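Skestden: the manager on surfaces, storage and a second year of use

The shared workroom at Skestden reopened in December after a refit by Multar. Its manager, who has held the post for 10 years, received us before the morning session and was asked first about the choice of finishes.

"We wanted white and we wanted it smooth," the manager said. "The old surfaces were textured, and it took two people most of an hour to get them clean. Users had complained to us in writing."

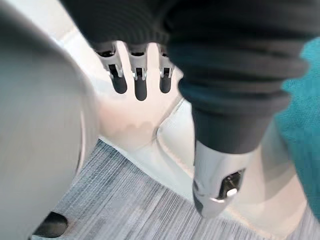
White, smooth surfacing in the workroom at Skestden.

The finish was selected from the Pastell range following a trial of two samples. Asked whether white had been a sensible decision for a room in daily use, the manager conceded that opinion had been divided. "Marks show sooner. I would still prefer to see them and have them wiped away."

The room received 947 bookings last year, and nearly 120 of those were for Saturday, when it closes at one o'clock.
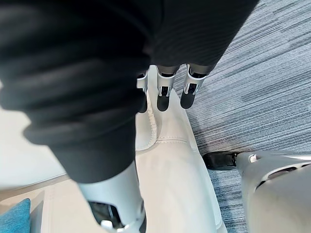
Storage remains the principal difficulty. The cupboards ordered for the corridor were too deep and had to be returned, and the manager expects their replacements in the spring. Until then, users are asked to take their materials home at the end of each session. "Most of them do," the manager said. "I write to the others."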